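Search the help pages Search Clear

Posted in: Robot learning > Collecting demonstrations > Two-arm setups

How do you deal with one arm doing nothing for most of an episode?

marrow_lane

Hi everyone! I've been reading these boards since August and this is my first post, so please bear with me if it rambles a bit. Our group is small (three of us, and one is only here in the mornings) and we are gathering teleoperated examples on a two-arm machine for a pick-up-and-put-away set. We've got 331 episodes saved so far. When I sat down with them over a long pot of tea I noticed that in a great many of them the left arm does all the work, and the right one just hangs there wandering a little, because whoever is driving forgets they're holding it.

My worry is that the policy will learn the wandering. We trained a first try on 251 of the episodes and the idle arm does drift toward the middle on its own, sometimes far enough to get in the way of the other one. Should I throw those episodes out and start over? Should I freeze the idle arm in software? I'd hate to lose them, they took us weeks, but I'd also hate to add more of the same. And does it matter that the room is the same in all of them? Thank you so much in advance, whatever you can tell me will be a help.

Saha_bench

Just mask the idle arm in the loss and move on. Worked for us.

Please don't start over, at least until you've sorted what you have! I went through very much the same thing with our second set, the one we called Plitard, and we kept most of it in the end. Let me tell you how we go about it now, and forgive the length, I've never been good at short answers.

First, decide what the idle arm is supposed to do, and write it down where the drivers will read it. It sounds too simple to be worth a paragraph, but for the longest time we had one person who parked the spare arm low and wide, another who kept it up near the work "just in case," and me, who did whatever I felt like that day. A model can learn any one of those. What it can't do very well is learn all three when nothing in the camera view tells it which one is wanted. Our rule these days is that the spare arm stays open and off to its own side, clear of whatever the busy arm is holding, and if it's going to help later in the episode it moves once, on purpose, and then waits.

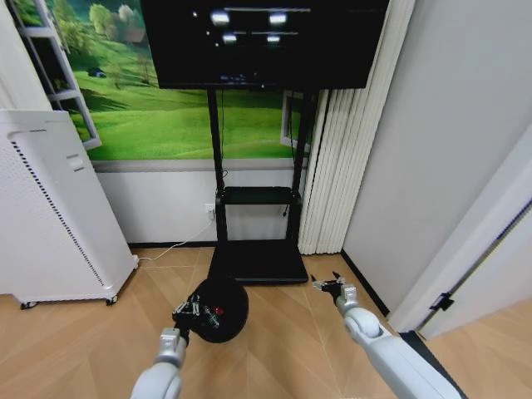 Villads Mikkelsen
Regular contributor, Collecting demonstrations

With the left gripper closed on something round and dark and the right one open above the floor, there's still a good stretch of space between the two, and that's the sort of spacing I look for when I review. If you go through your own head camera views and stop each one shortly after the grasp, you can sort them into "clear" and "crowded" a lot faster than by watching every episode from start to finish. I did 436 that way with the radio on, and I set aside 89 for a second look. Most of those second looks were fine too, once I'd had lunch.

Now, about freezing the arm in software. I'd be careful there. If the arm really never has a job in that task, go ahead and hold it, it'll save your drivers' wrists. But if you have even a handful of episodes where it steps in to steady something or take a handoff, you'll want those motions recorded the ordinary way, and you'll want the waiting before them recorded the ordinary way as well. We froze ours for one batch (we called it Ivo, after my neighbor's dog) and the policy trained on it was lovely at waiting and very slow to do anything else!

On masking, which was suggested above: it can help, but then nothing in training is telling that arm where to be, so on the real machine you still have to decide who holds it still. If you mask it, hold it with a fixed command at run time. Don't let the unmasked output through and hope.

As for the room, I wouldn't fret yet. Get the arm habits sorted first, then move things around. Shift the base a little between episodes, change where the object starts, put dark objects against dark things and against the pale floor so that both turn up in the set. A big glossy screen is worth recording both switched on and dark if you have one in view, and so are doors, open and shut. Those are cheap changes and your drivers will be glad of the variety.

Write back and tell us how the sorting goes, I'd love to know what share you keep.

satow_two

Agree with most of the long answer. One thing to add, check your timestamps before you blame the drivers. We had drift on one side that looked like a sloppy hand and it was the right arm's stream lagging behind the camera. Plot the commanded and measured joints together for a few episodes. If they're offset from each other, fix that first and retrain on what you've got.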